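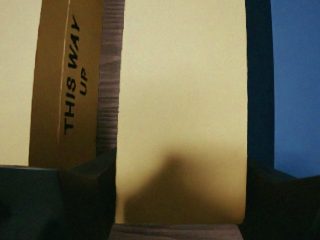

Ticket: Radiators upstairs stay cold when hot water is on
Product: Jotetti heating controller, two-zone
Site: Wetberg, end-terrace house, three floors
Status: Closed
Priority: Normal

Reported by customer, October

The downstairs radiators heat up as they should. Upstairs they only get warm if the hot water is off. If both are called for at the same time, the upstairs zone shows as ON at the controller but the radiators stay cold. It has been like this since the system was drained to replace a leaking valve on the landing. The boiler is an Isau and shows no fault code. Pressure is normal. I have bled all the radiators twice and got a little air out of the bathroom one, none from the rest.

Reply from support

Thanks for the details. Please try the following and let us know what you find.

Set the hot water to OFF at the controller and the upstairs thermostat to its highest setting. Wait 12 minutes. Feel the pipe on both sides of the upstairs zone valve in the airing cupboard.
Leave the thermostat where it is and set the hot water to ON. Wait the same time again and check the same two pipes.
Note the position of the small lever on the side of the valve in each case.

Please don't take the cover off the wiring centre. If it comes to that we will ask for an electrician.

Customer update, 18:40

Done. With hot water off, both sides of the valve get hot and the lever is slack. With hot water on, the boiler side is hot and the radiator side goes lukewarm, then cool. The lever is still slack, so I take it the valve is open. The pump is running in both cases - I can hear it and feel it.

I also tried turning the pump up from speed 2 to speed 3. The upstairs radiators got slightly warm near the valve end but no further. I have put it back to 2.

Reply from support

That is useful. The valve is opening and the controller is sending the right signal, so we don't think the fault is in the controller. It sounds as if most of the flow is going through the hot water cylinder, because that is the easier route. There should be a balancing valve on the return pipe from the cylinder, usually a plain gate valve with a red or black wheel. When a system is drained this is sometimes opened fully and then left that way.

Can you find it and tell us how many turns it takes to close? Please count them, then open it again to where it was.

Customer update

Found it behind the cylinder, low down. It took 7 full turns to close, and it won't open any further than where I found it, so it was wide open. The plumber from Adjei who drained the system must have opened it. There was no mark or label to say where it had been before.

Reply from support

Close it fully, then open it one and a half turns. Run the hot water and both heating zones together and see whether upstairs warms up. If the cylinder is then slow to heat, open the valve by a quarter turn at a time. Leave a day between changes.

Customer update

Upstairs came on properly the first evening at one and a half turns. The cylinder was too slow though, and we ran out after two showers. At one and three quarters it was better and at two turns both are fine. The back bedroom is last to warm up but it always has been.

I have tied a tag on the wheel with the number of turns written on it.

Reply from support

Good, two turns is a normal setting. No parts needed and nothing to change on the controller. We have added a note about the cylinder return to the help page for cold zones, as it only covered valves and air locks before.

Closing the ticket. Reply to this message if the fault comes back and it will reopen under the same number.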